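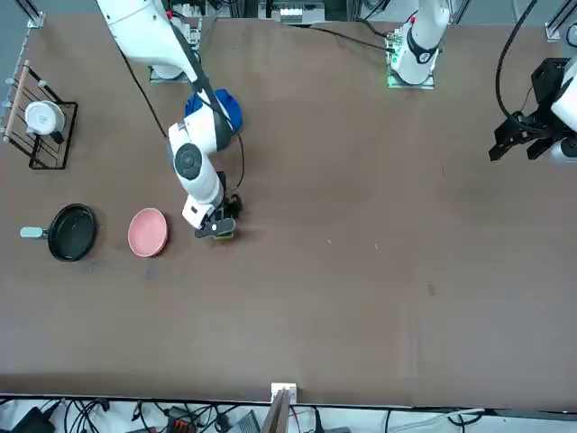

ok so the dishwashing policy update I keep promising (1/4)

We had 892 demos in the pile and I'd been training on all of them. Kang, our filtering script, tosses any demo where the arm stalls partway through a wipe. That left 600. Same network, same training time, way fewer dumb pauses over the plate! (2/4)

Then I got greedy and cut down to 300 and it fell apart on the pan. Grabs the sponge fine, then wanders off (sigh). So there's a floor somewhere in between and I don't know where yet. (3/4)

Trying some 237 more two-arm demos next. Plots by February if the Gallen cluster behaves (4/4)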